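Demonstration Operators, Part Time (Hand-Held Grippers)

Finuvell
Posted May 4, 2019

Finuvell is looking for people to show everyday and craft tasks to robots by hand. You hold a gripper in each hand, do the task with the grippers and not with your fingers, and the recording is used to train a robot arm to do the same thing. We have 6 openings.

What you would be doing

The current project, Waster, covers small handwork with thin materials. You will pick up sticks and strips, place them, pass them from one gripper to the other and put them away. A single demonstration is short, and you will repeat it many times with small changes in how things are laid out. Our last round in April produced 3587 usable demonstrations, and 273 more had to be thrown out, mostly for rushed grasps.

Shifts run four hours with 2 breaks. You may sit or stand. A session lead sets up the table, tells you which task is next and checks the recordings when you finish.

What we ask for

You must be 18 or older and able to use both hands for the length of a shift. Steady hands matter more than speed. Model building, sewing, basket work or kitchen prep is good practice, but it is not required. You do not need to know anything about robots or programming. Training is paid and takes one shift.

Sessions take place in ordinary rooms with the furniture left in. Wear sleeves that fit close at the wrist and leave rings and bracelets at home.

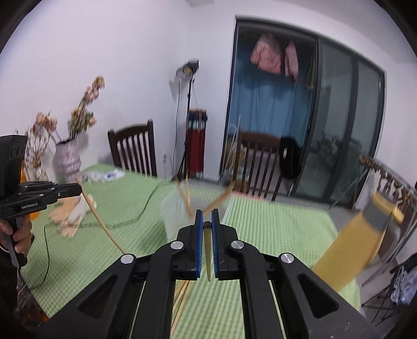 Öberg: my first day I squeezed everything too hard. After a while you learn to close the jaws slowly and wait a second before you lift. My forearms were sore for the first week, so take the breaks.

Pay and how to apply

Pay is hourly, every two weeks, at the same rate for training and regular shifts. Operators who finish this round will be asked first for Zutel, our remote control project.

Send a short note with the days you are free and any handwork you do. A resume is optional. We invite applicants to a half-hour tryout with the grippers and answer everyone within a week of it.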